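How to choose a red paint without trusting the chart

Posted May 6, 2021

Paint companies would like you to choose a colour from a card the size of a stamp, buy the lot and come back in three years when you are sick of it. With white you can more or less get away with that. With red you can't, and I have a box room in Neldale that spent a whole December looking like the inside of a tinned tomato to prove it.

What follows is the method I use now. It is slower than the one on the back of the tin and it costs a bit more at the start.

What you need

A sample pot of each red you are considering
Lining paper or stiff white card
A small roller, the same type you will use on the wall
Grey undercoat, one small tin
Masking tape
A pencil

Step 1. Ignore the names

I was once sold a paint called Ninora, from the Nudus range, on the promise that it was "a grounded, earthy red". It was pink. In the evening it was a brownish pink. Names are written by somebody whose job is to sell paint, and the short descriptions beneath them are worse. Write a number on the back of each sample and try to forget what it was called.

I would also be wary of any chart that shows the colour on a perfectly lit sofa wall with a fig tree in front. That is a picture of a nice room.

Step 2. Make big samples, and don't paint them on the wall

Everyone tells you to paint squares on the wall. I don't think much of this advice. Your old colour surrounds the square and pushes the new one about, and if you put four squares side by side they push each other about too. You also leave thick edges that show through later under a strong colour.

Paint sheets of card instead. Mine are 590 mm wide, for no better reason than that my lining paper comes off the roll at about the right size for the boot of the car once I trim it down. Leave a white border round the edge. Give each sheet one coat of grey undercoat and let it dry fully, then put on two coats of the red with the roller. A brush leaves streaks and you will end up judging the streaks.

Step 3. Look at it on more than one surface

A single paint can look like two or three different ones in the same room. The wall facing the window gets the light straight on, the window wall itself gets hardly any, and a shelf or sill catches it from above. People blame the shop for a bad mix when all that has changed is the angle. Bend one of your sheets into a corner and you will see the join between what look like two separate tins.

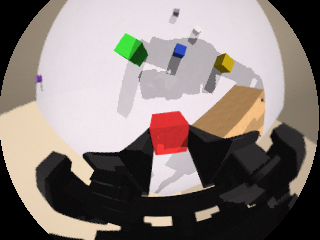
A rendered red cube: lighter on the top face, darker on the front.

So tape a sheet to each wall in turn, and lay one flat on the sill if you mean to paint the woodwork to match. If you only like the red on the brightest wall, you don't like the red. Pick one where you can live with the darkest version, as there will usually be more of that than you expect.

Step 4. Look at it at the wrong times

Most people test paint on a bright morning when they feel like decorating. Check it at breakfast, in the middle of a dull afternoon and last thing at night with the lamps on. Use the bulbs you really have. Warm bulbs drag red towards orange, and cooler ones can make it look flat or slightly purple.

Two days is the least I would give it. A week is better. Phone photos are no use for this at all – mine turns every red into the same red.

Step 5. Choose the finish separately

Shops tend to treat finish as an afterthought, but a matt red and a shiny red from the same range can look unrelated. Shine picks up the window and every dent in the plaster. Matt hides dents and then marks the moment a coat sleeve brushes past. I use matt on walls and something tougher on skirting, and I put up with the marks.

Step 6. Work out what it will cost before you fall for it

Strong reds often cover badly. The tin may say two coats. I have never managed it over magnolia. The undercoat helps a great deal, and a mid grey does far more than white, whatever the man at the counter tells you about brightness. Last time I paid £38 for a tin of Løken, which I had been told would cover in one. It needed three, and a fourth behind the door.

Buy all the tins together and check the batch numbers match. If they don't, tip them into one big bucket and stir well before you start.

If none of the reds has survived

This happens quite often, and it is a fair result. Sample pots are cheap next to a room you avoid. Try a browner red than you think you want, as colour on four walls nearly always comes out stronger than it did on the sheet. Or paint the back of a bookcase and leave the walls alone until spring.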